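Clearing the table, again

I have read a fair number of articles about keeping a clear table, and I don't believe most of them. The latest was sent to me by Jytte Toft, who swears by a method where you wipe everything down each night and put every item back in its "home". Fine. My cups have a home. They don't seem to like it there.

The theory goes that a bare surface makes you a calmer person. I gave it 15 days with our black table, which was sold to me years ago as the kind of colour that hides everything. It hides nothing. Every crumb and every ring shows up, and I have come to think dark furniture is bought only by people who eat elsewhere.

The first few days went well enough. I even bought a Jomer caddy for $101, which I now regard as a fairly expensive way to move clutter from one spot to another. By the second week we were back to the usual collection of drinks that had been started and abandoned.

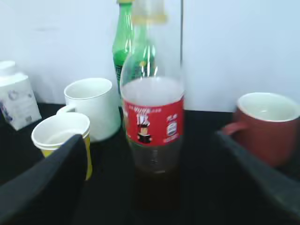
The table on day 12. Two bottles, two mugs, one paper cup.

What bothers me is the bottle with the red label. There is a small amount of something brownish left in the bottom, too little to offer anyone and apparently too much to pour out. Every household I know does this. The method has no category for it. It has "keep", "move" and "let go", and I doubt whoever wrote it ever had to live with the last mouthful of somebody else's drink.

The green glass one at the back is a different argument. I'm told an empty tall bottle can be a vase. Nelu Sandu has been telling me so since I moved in, and I have yet to see a flower in his place.

As for the mugs, I'd happily get by with the plain white one. The reddish-brown one is my favourite to hold and my least favourite to wash, as the white inside shows every tea stain. Baking soda is supposed to fix that. I tried it and got a slightly paler stain – maybe I didn't scrub long enough, but I wasn't going to give it a whole evening.

The caddy is going back to the shop if they'll take it without the box. I'm keeping one rule from the whole business, which is to carry something to the sink whenever I stand up. Jytte says that isn't a method. I told her I'd report back at the end of February.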